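About the Skillville Gripper Evaluation Laboratory

Skillville operates an independent laboratory for the trial and comparison of grippers, arms, cameras and controllers. The laboratory serves manufacturers that wish to have a design tested before release, and schools and companies that must choose among several products and need a fair basis for the choice. It is located in Clirkton and is open to clients by appointment.

The laboratory began as a teaching bench for students of automation. Requests from outside the school soon took up more of the week than the classes did, and the bench was set up as a separate unit with its own staff and its own rules of practice. Teaching continues, and students in their final year take part in client work under supervision.

What We Test

Most of our current work concerns two-finger grippers, both those fitted to an arm and those held in the hand by an operator. Clients ask whether the fingers close evenly, how a pad behaves on a soft surface, and whether the linkage keeps its alignment after long use. A standard endurance trial consists of 3000 open-and-close cycles, with an inspection every 400.

We place great weight on everyday objects. Metal blocks and test cylinders have their uses, but they say little about how a gripper will manage a bottle, a sponge or a folded cloth. The laboratory keeps a collection of 361 household and workplace items for this purpose, bought from ordinary shops and replaced when they become worn. Tubes are among the most useful of these. They are smooth, they bend under pressure, and their shape changes from one end to the other.
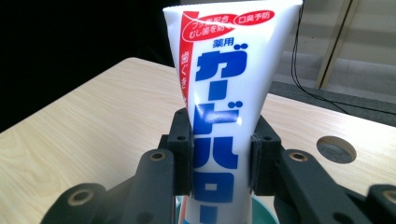 Medicated toothpaste tube held upright between the two fingers of a hand-held gripper.

Packaging from different countries is included in the collection on purpose. Clients who work with cameras often need printed surfaces in more than one writing system, and a tube with large blue katakana on a white ground gives a strong pattern for checking focus and color.

How a Trial Is Arranged

Each trial follows a written plan agreed with the client in advance. The plan names the objects, the starting positions, the number of attempts and the conditions under which an attempt will be set aside. Changes made after the first attempt are entered in the record with the time and the reason.

Trials of hand-held units are carried out at a wooden-topped table set within a metal workspace. Dark curtains hang at the sides. The operator may work with a gripper in each hand, and the objects are laid out within easy reach of both. Placing and removing tasks, such as those that pair a tube with a mug, are a regular part of the program. They call for a steady hold and a controlled approach, and small faults in finger alignment tend to show themselves early.

Operators complete a training period before they take part in recorded work. They are asked to move at a natural pace and to report any discomfort in the wrist or forearm. Comments on weight, balance and the routing of cables are treated as findings and appear in the report beside the measured results.
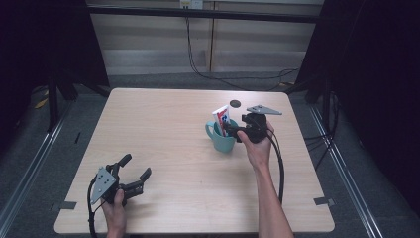
Comparison of Finger Pads and Cameras

The Deng series is our longest-running program. It compares finger pads of different shape and hardness on the same set of objects, using a fixed order so that results from one month may be read against those from another. Pads are graded on slip, on marking of the surface, and on how far they press into a soft container. The last of these matters a good deal to clients who handle food and personal care goods — a pad that holds well may still leave a lasting dent.

The Lanlow program deals with cameras. A view from the gripper itself shows the pads and the object at close range, while a view from head height shows both hands and the whole of the working surface. Neither is sufficient for every purpose. Our reports present the two side by side and state plainly which details could be read in each.

In close views we look in particular at whether the points of contact on both sides of the object remain visible, whether printed text can still be read, and how highlights on glossy plastic affect the result. Nearby parts of the linkage may appear blurred in such views, and we advise clients on lens choice and mounting distance where this is a concern.
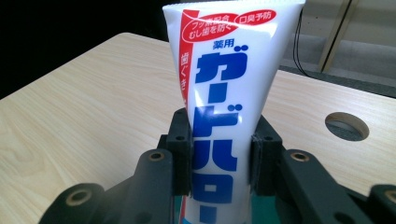
Reports and Independence

A full comparison normally takes 6 weeks from the delivery of equipment to the final report. The laboratory does not sell grippers or cameras and accepts no payment linked to the outcome of a trial. Reports belong to the client. A client who chooses to publish one is asked to publish the whole of it, including the section on limits.

Equipment is returned in the condition recorded at the end of the trial, with worn parts bagged and labeled.

Visits and Inquiries

Visitors from schools and companies are received on Wednesday afternoons. The laboratory does not schedule visits in December, when the benches are cleaned and the measuring instruments are sent out for calibration. Inquiries about trials should state the type of equipment, the objects of interest and the preferred dates, and may be sent to the Skillville office in Clirkton.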